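Mwende Mugo keeps a jar of paper slips on her windowsill, and every slip has one thing on it that she got through. Some of them are big. One says "the phone call." Another says only "Tuesday-ish, survived," which made me laugh out loud before I'd even sat down. She poured us both tea, apologized for the state of her hallway (it was spotless), and told me I could ask her anything I liked as long as I didn't use the word "journey."

So I've tried very hard not to. 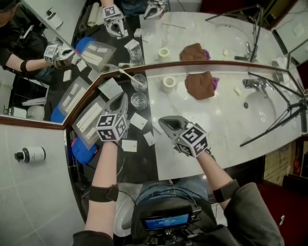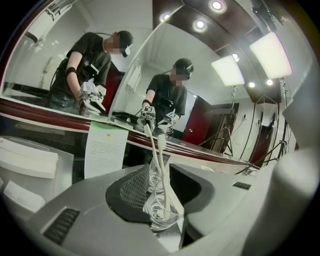
## "I was so tired of being fine"

The year she wanted to talk about began with her mother's illness and went on to include a layoff, a flooded basement and the end of an eleven-year friendship. For most of it, she says, she told everybody she was doing great.

"I had a voice for it," she said. "A sort of bright phone voice. My mother used to say I sounded like I was selling her something. And I was, really. I was selling her the idea that she didn't have to worry about me."

What finally cracked it was a parking lot. She had gone out for bread in December, sat down in the car, and stayed there until the store lights went off. Her old neighbor Emmanuel Ogola happened to be walking past with his dog and knocked on the window.

"He didn't say anything wise. People always want him to have said something wise! He said, 'Are you coming or going?' and I told him I had no idea, and then I cried so hard that the dog got upset."

## Small and a bit boring

I asked what she did the next morning, half expecting a grand plan. There wasn't one. She got up at 5, which she doesn't recommend, and wrote down a single thing she could manage before lunch. It was washing her hair.

"I'd read all those books, you know, where you redesign your whole life over a weekend. I couldn't redesign a sandwich. So I did one thing and wrote it on the back of a receipt, and the receipt went in the jar."

She set herself a goal of 100 slips and then forgot to stop. When she finally tipped the jar out on the rug she had 73 of them, well short, and found that she didn't mind a bit.

"The old me would have sat up all night writing the other ones," she said, and she laughed for quite a while at that.

## On asking for help

This is the part she still finds hard – and I'll admit I leaned in, being no good at it myself. She joined a small evening group run by Gwenllian Gwilliam, and for the first few meetings she mostly stacked chairs and listened.

"Gwenllian let me stack them. She never once put me on the spot. Then one night I heard myself say, 'I'm lonely,' in my ordinary voice, and the roof stayed where it was."

She and the friend she lost haven't made up. Mwende wrote her a letter in the spring and hasn't had an answer, and when I asked if that hurt she looked out at the yard before she spoke.

"Yes. It does. I'd like to tell you I've let it go, but I still check the mail a little too fast."

We had a second pot of tea after that, and she showed me the basement, which has new shelves and a secondhand armchair she's very proud of. On my way out she tore a slip from the pad by the door, wrote "talked to a stranger for two hours," and dropped it in with the rest.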